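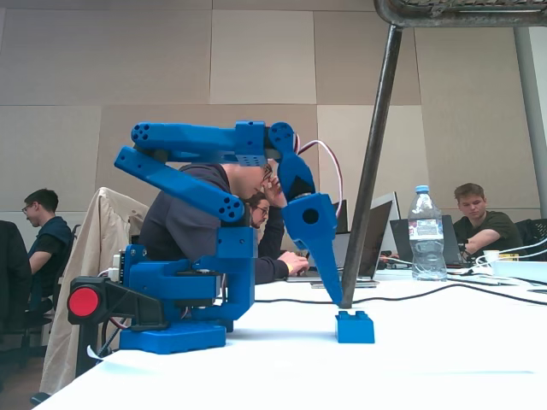

Janeiro, 16h40. Caderno da oficina, secção das colas e acabamentos

Voltei à cola de farinha para as lombadas e desta vez acho que acertei (quase!). A receita antiga levava 22 g de farinha para 175 ml de água e ficava um mingau teimoso, cheio de grumos. Hoje peneirei duas vezes, juntei a água fria aos poucos e só depois liguei o lume, sempre a mexer, até aos 66 graus. Ficou lisa, meio translúcida, uma maravilha de espalhar com a trincha larga.

Colei três cadernos de teste com o papel Pinholm e dois com o Colden. O Colden encolhe mais ao secar e puxa a capa para dentro, tal como a Ritu Vashisht me tinha avisado, e eu, claro, não liguei nenhuma. Da próxima corto a guarda com a fibra paralela à lombada e logo se vê.
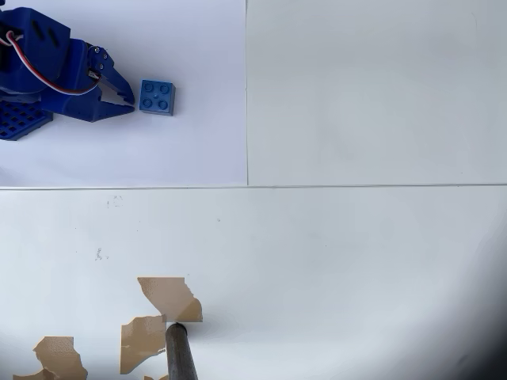

Braço azul, pormenor da pinça.

Para quem pegar nisto amanhã: os cadernos estão na prensa pequena, não apertem mais! O de capa cinzenta é o número 23 e quero abri-lo eu. Sobrou cola no frasco do frigorífico, dura uns dias, mas se cheirar a azedo é deitar fora. Falta encomendar linha encerada à Echeverri e perguntar se ainda têm a tarlatana fina, que a última veio muito aberta.

Arquivado em: Encadernação, Colas, Testes em curso
Oficina Fladix | Contactos | Todos os direitos reservados | Voltar ao topo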